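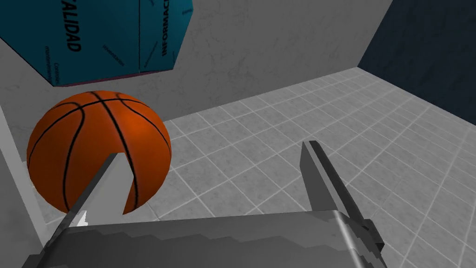
Most books on building a home robot put simulation near the front and praise it. We put it near the front too, with less praise. A simulator will let you try an arm before you buy a motor, and it will let you fool yourself for weeks. Take a basketball on a tiled floor with a pair of gripper fingers spread in front of it. On screen the ball has its seams, its pebbled skin and a nice highlight, and you're ready to believe the rest. But a highlight is paint. Whether the fingers can hold a ball that size depends on how wide they open, how hard they press and how the skin grips, and you typed in all three of those numbers yourself.

Chapters Contents Previous Next Glossary

CHAPTER 4
Testing Before You Build

In this chapter you will set up a practice room in Tendalura, load the two-armed Drirkel model, and write down what you expect each arm to do before you press Run. Keep that written guess. You will need it in Chapter 9, when the real arm is bolted to the bench and disagrees with you.

The Drirkel plans came out of the Puderden shared workshop, and the advice that came with them was to run 2000 simulated grasps before cutting any metal. We did. The score was more than 900 good grasps on the first settings. Then we changed one friction value, a number we had guessed at in the first place, and the score moved so far that we stopped quoting it. Be wary of any build log that gives you a success rate and leaves out the friction.

Views from the robot's own side deserve the same suspicion. The body panel takes up the bottom of the picture, the arms reach out past it, and round things go oval: look at the basketball on the cabinet, beside the teal and yellow-green ball. A wide camera view can do that to a real basketball as well. If your program judges size from the shape on screen, it needs to know how the view stretches things. Notice too how the right gripper overlaps the front edge of the cabinet top. From one view you can't be sure whether it's touching the furniture or only in line with it. 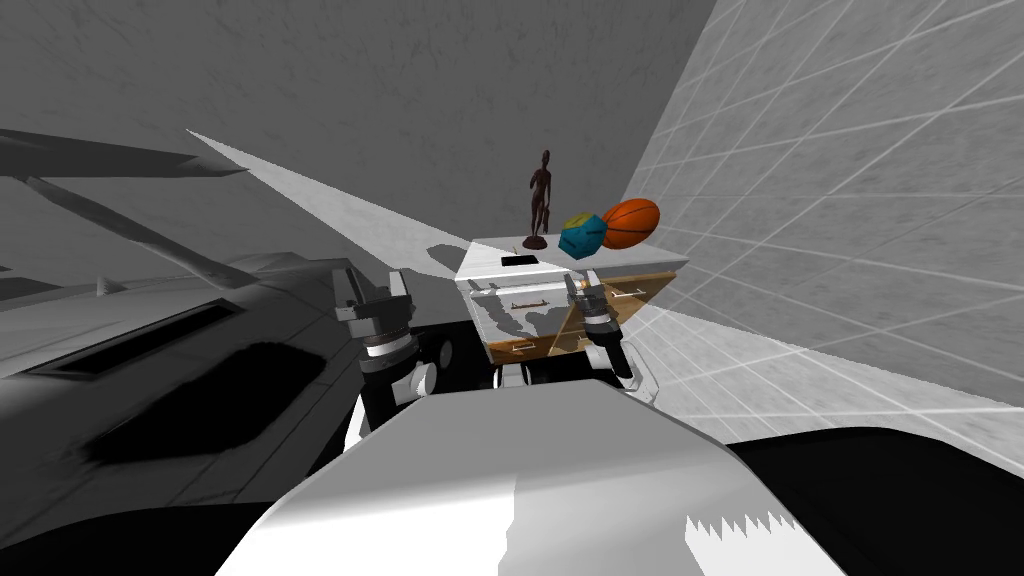
4.1 What the Simulator Leaves Out

Start with the gears. The Rahimi gear set used in this build has some play in it, and the model we were given had none. Cables are missing as well. So is the bench, which in a shared workshop will be bumped by somebody's elbow.

Before going on, open the settings file and mark every value as measured, copied or guessed. Ours had 74 entries, and the guessed column was the longest.

Last updated: January
Contact the authors | Copyright, all rights reserved | Back to top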